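Dobson board > Local government > Police phone searches, what did the council vote for?

rowan_k
Posted Aug 8, 2025

Has anyone read the phone search policy the council passed? The summary on the city site says officers can use "technical means" to open a locked phone with a warrant. It doesn't say whether you can be made to give up your passcode. I called the clerk's office and was told to read the minutes, which aren't posted yet.

millpond
I was at the meeting. Passcodes came up once. The city attorney said the policy doesn't cover them and state law would apply. Then they moved on to parking.

The part people argued over was the contract. The city pays Kurnex for the unlocking software and the term is 2 years. Council member Whiteley asked how many phones it had been used on in Medport and the chief said he would get back to him.

hardin44
Nigel Whiteley asks that about everything. It needs a warrant. A judge signs it. I don't see what the problem is. If they have a warrant they can go through your house, and your phone shouldn't be any different.

rowan_k
A house search is for certain things in a certain place. My phone has 11 years of messages on it, some of them from my doctor. What I want to know is if the warrant has to say which apps or which dates.

millpond
Section 40 says "to the extent practicable." So no, not really.

tess_b
I write software for a living and the warrant part bothers me less than the storage part. They copy the whole phone, then search the copy. The draft said copies get deleted after 30 days if there are no charges. The version they passed says "reviewed" after 30 days. Somebody changed that word and I would like to know who.

hardin44
Reviewed probably means deleted in most cases.

tess_b
Then it could have said deleted.

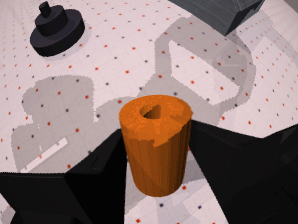
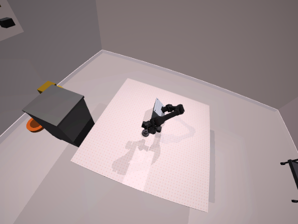 Gripper and orange cylinder first, then the whole arm on the mat. Both simulated.

oldferry
Back on the policy. I was on the county jury commission for a while and I've seen warrants that were one paragraph long. Some judges read them closely and some don't. I'm not against the police having the software. I'd want a log that the public can see, with no names, only the type of case and whether the phone was opened.

rowan_k
Veltetau does that. They post a page every August. It's short but it's there.

hardin44
Veltetau is twice our size and has staff for it. Who fills out the log here? You'd be paying an officer to do paperwork.

oldferry
They already fill out a form for each search. I'm talking about copying a few lines from it.

millpond
There's a petition for the log at the library front desk. It needs 400 signatures to get on the agenda. You have to be a registered voter in the city and print your address so they can read it.

hardin44
I'll sign for the log. I still think the policy is fine.

tess_b
Has anyone asked for the redline between the draft and the final? If not I'll file the records request tomorrow and post whatever they send.

rowan_k
Please do. I asked for the minutes only.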